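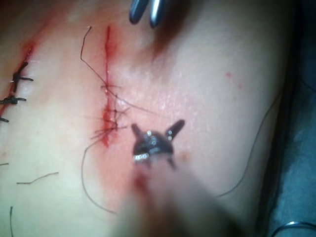 1/ Suturing thread, as promised to the three people who asked! Interrupted stitches, black thread, and why I've become such a bore about tails.

2/ Start with the line on the far left. It's closed, and the top two knots have their tails trimmed short, one out to each side. I love a short tail. You can find it again when it's time to take it out and it doesn't tangle with its neighbour.

3/ Now the one beside it, still being worked on. Near the bottom the cut ends bunch up like whiskers. Mine did exactly that for my whole first year — I was tying too close together and then trimming in a hurry.

4/ Áine Gilmartin taught me to park the long strand off to one side before touching the next knot. Sounds fussy. Saved me so much swearing.

5/ Spacing! My rule is that the gap between stitches matches the width of the bite, more or less. If the edges pucker, you're pulling too hard. Bring them together and stop there, they'll swell a bit on their own anyway.

6/ Kamran Kiani asked whether I'd go for a running stitch on something this straight. Maybe, it's quicker. But if one interrupted stitch lets go, the others still hold, and I sleep better.

7/ Practice tally since March is over 2000 knots, mostly on foam at the kitchen table in Falendale with the cricket on. My left hand is still rubbish.

8/ Needle holders next, once I've found my good pair. Send me your whisker photos in the meantime, I want to see the ugly ones!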